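**Ticket 528 – El brazo no completa «recoger la encimera»**
Producto: Brivico, brazo de sobremesa con pinza de dos dedos
Cliente: Nesthorpe (cocina de pruebas)
Abierto por: Regula Koller
Atiende: Veronika Marti, soporte Drumard
Prioridad: media (la subo a alta si me vuelven a mandar el enlace a las preguntas frecuentes)
Estado: ver final

---

**Regula Koller – 09:12**

Abro otro ticket porque el anterior se cerró solo. Resumo.

Llevamos desde julio intentando que el brazo haga una tarea que en el folleto ocupa media línea: «recoge los alimentos y despeja la superficie». En nuestra versión son una tabla, un par de alimentos de juguete y un cuenco donde dejarlos. Sin agua, sin cuchillos, sin nada que se rompa.

Última tanda: 100 intentos. Completos, sin que nadie metiera la mano, 69. El resto se reparte entre piezas empujadas en vez de agarradas, pinza cerrada en el aire y paradas con el mensaje `objetivo perdido`, que es el que me preocupa.

Ya sé que 69 suena bien en una presentación. En una cocina significa tener a una persona sentada al lado para los otros 31, y esa persona habría recogido la encimera antes de que el brazo terminara de buscar su posición inicial.

Configuración:

- Firmware de fábrica más el parche de primavera
- Política de agarre: la preinstalada, sin ajustar
- Cámara de muñeca en exposición automática
- Velocidad de aproximación: la predeterminada

**Veronika Marti – 09:48**

Buenos días, Regula. Siento lo del cierre automático, lo he desactivado para este ticket.

`objetivo perdido` suele salir cuando el detector deja de ver la pieza durante varios fotogramas seguidos. Antes de tocar nada necesito:

1. El registro completo de un intento fallido, sin recortar.
2. Un fotograma de la cámara de muñeca de ese mismo intento.
3. Si la iluminación cambia a lo largo del día.

¿Habéis hecho la calibración mano-ojo después de montar el brazo en la mesa definitiva?

**Regula Koller – 10:20**

Calibración hecha, dos veces. La luz no cambia gran cosa, pero la zona de detrás de la mesa es muy clara. Pego la parte útil del intento 312 (la numeración viene de antes de esta tanda) y adjunto el registro entero aparte.

```
[intento 312] inicio: despejar_superficie
[312] detectado: objeto_rojo confianza alta
[312] detectado: objeto_amarillo confianza alta
[312] objetivo: objeto_rojo
[312] movimiento lateral, pinza abierta
[312] objeto_rojo confianza baja
[312] objeto_rojo sin detección
[312] AVISO objetivo perdido, reintento
[312] objeto_rojo sin detección
[312] ERROR tarea abortada
```

En el mismo intento el amarillo no dio ningún problema de detección. Tampoco fue a por él, claro: perdió el rojo y lo dio todo por terminado. Un niño de tres años habría cogido el otro. 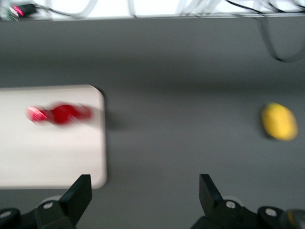 *Adjunto 1. Cámara de muñeca, intento 312: rojo sobre la tabla blanca, amarillo sobre la mesa, pinza vacía.*

**Veronika Marti – 11:05**

Gracias, con esto se puede trabajar. Lo que veo:

- El fotograma está movido. El rojo sale tan estirado en horizontal que yo misma no sabría decir qué forma tiene. Al detector no le pido más que a mí.
- El amarillo también está algo borroso, pero conserva el contorno ovalado.
- El fondo, por detrás del borde de la mesa, está casi quemado. Con la exposición en automático, eso puede desplazar toda la medición.
- Hay un cable negro que cae en bucle sobre la mesa, a la derecha. No creo que sea la causa, pero recogedlo. Si el brazo lo engancha tendremos otro ticket.

Propuesta, por orden: exposición manual y corta, un panel mate detrás de la mesa y la velocidad lateral a la mitad. Diez intentos después de cada cambio, por favor, sin aplicar los tres de golpe.

**Regula Koller – 11:31**

Lo haremos, pero quiero dejar constancia de una cosa. Me estáis pidiendo que ponga un fondo especial, que fije la luz, que quite los cables y que el brazo vaya a la mitad de velocidad. Son cuatro adaptaciones de la cocina al robot. El comprador de Nesthorpe tiene una ventana en la cocina y no la va a tapar para que le guarden un limón.

Tampoco entiendo que el sistema se mueva a una velocidad a la que su propia cámara no ve. ¿Quién eligió ese valor?

**Veronika Marti – 11:52**

El valor predeterminado viene de la demostración de feria – fondo oscuro, focos, piezas siempre en el mismo sitio. Para ese montaje funciona. No te lo voy a defender como ajuste doméstico.

Sobre lo otro: el abandono de la tarea al perder un objeto es un comportamiento programado, no un fallo del detector. Lo separo en una incidencia para desarrollo, porque debería pasar al siguiente objeto y volver luego.

**Regula Koller – 15:40**

Resultados, diez intentos por cambio, acumulando los cambios:

| Cambio | Completos | `objetivo perdido` |
|---|---|---|
| Exposición manual | 7 | 2 |
| + panel mate | 7 | 2 |
| + velocidad lateral a la mitad | 9 | 0 |

El panel no ha hecho nada que yo pueda medir con tan pocos intentos. Lo retiro, que estorba. El intento que falló en la última serie fue un agarre malo: cerró demasiado arriba y la pieza salió rodando.

La mejora existe, no la discuto. Pero el ciclo es bastante más largo y sigue siendo una mesa casi vacía con piezas de plástico. Pretorius, que es quien firma la compra, me pregunta si el brazo puede despejar una encimera después de una comida de verdad. Le he contestado que no. Si en Drumard tenéis un vídeo sin cortes que diga lo contrario, con platos sucios, me lo mandáis y rectifico.

**Veronika Marti – 16:14**

No lo tenemos. Tenemos pruebas con vajilla limpia y apilada, y no te serviría.

Mantened exposición manual y velocidad reducida. Para el agarre alto, bajad el desplazamiento vertical un punto en `agarre.perfil` y repetid la tanda completa antes de sacar conclusiones; con diez intentos me fío poco, también cuando salen bien.

**Regula Koller – 16:22**

De acuerdo. Dejo la tanda larga preparada para mañana y el cable sujeto a la pared.

---

**Estado:** en espera del cliente (tanda de 100 con perfil corregido)
**Causa provisional:** desenfoque de movimiento en la cámara de muñeca por velocidad lateral excesiva; la exposición automática pudo contribuir
**Incidencia derivada:** la tarea se aborta al perder un solo objeto – asignada a desarrollo, sin fecha
**Documentación:** pendiente de retirar «despeja la superficie» de la ficha comercial, a petición del cliente. Remitido a ventas.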